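How to Test a Home Robot on Flat-Pack Assembly

Can a two-armed robot put together a small piece of furniture yet? Parts of it, yes. The only way to know which parts your setup can handle is to run the same job many times and write down where it stops. This guide covers a simple assembly test you can run on a table, using a plastic stand made of a base and push-in poles.

The method comes from the Tinton bench notes that Renu Rathore and Behrouz Farahani put together in April, with changes we made after running it ourselves.

Why poles and sockets

Folding towels and loading cups get most of the attention, but push-fit assembly tells you more about an arm. A towel that is a little crooked is still folded. A pole that is a little crooked jams in the socket or falls out when the gripper lets go. The job also needs both arms at once, one to hold the base and one to bring the pole in.

What you need

A two-armed robot with parallel grippers
A plastic base with molded sockets, and poles to fit
A table with a plain cloth, dark if your parts are white
A notebook or spreadsheet
A soft mallet for taking stuck poles out

Step 1. Try it by hand

Build the stand yourself, then build it again using only a thumb and one finger on each hand. Note which joints need a twist and which need a straight push. If you can't seat a pole with two fingers, the grippers will have trouble too. Sand the pole end lightly or pick another kit.

Step 2. Lay out the parts

Put the base in the middle, where both arms can reach it. Lay the spare poles to one side, all pointing the same way. Mark the starting spots with small pieces of tape under the cloth so you can feel them when you reset. Smooth the cloth before every run. A fold under the base is enough to tip it.

Step 3. Set the holding arm

Have one arm grip a wall or rib of the base. Pick a spot away from the socket you are filling. Close the gripper until the base doesn't slide when you push it with a finger, and no further. Thin plastic bends, and a bent wall changes the angle of the socket. Route any loose cables so they have slack through the whole reach.

Step 4. Bring in the pole

Grip the pole low, near the end that goes in. Holding it high looks easier, but a small error at the top turns into a large one at the bottom. Come in at a slant, let the edge of the pole find the socket, then bring it upright and push.
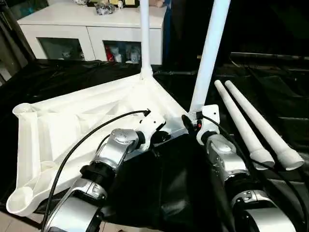

One arm on the base, the other low on an angled pole.

Step 5. Let go, then check

Open the pole gripper first and wait. If the pole leans, count the run as failed, even if it stays in. Pull up gently by hand. A seated pole should lift the base with it.

Step 6. Log and reset

Write down one word for each failure: missed, jammed, slipped or tipped. Return everything to the tape marks and go again. We did 16 runs per pole before changing any settings. Fewer than that and a lucky streak can fool you.

What to expect

On our table, slipping was the most common failure, followed by jamming. Adding thin rubber pads to the fingers helped with the first and did nothing for the second. Slowing the last part of the push helped with jamming.

Ramesh Goel ran the same test at Skomholm and had more trouble with the base tipping, which he fixed by moving the holding grip closer to the table.

A person still does this job faster, and a person can feel when a joint is wrong. If you want a robot to build a whole stand while you are out of the room, wait. If you want one to do a single joint while you watch, you can start on that today.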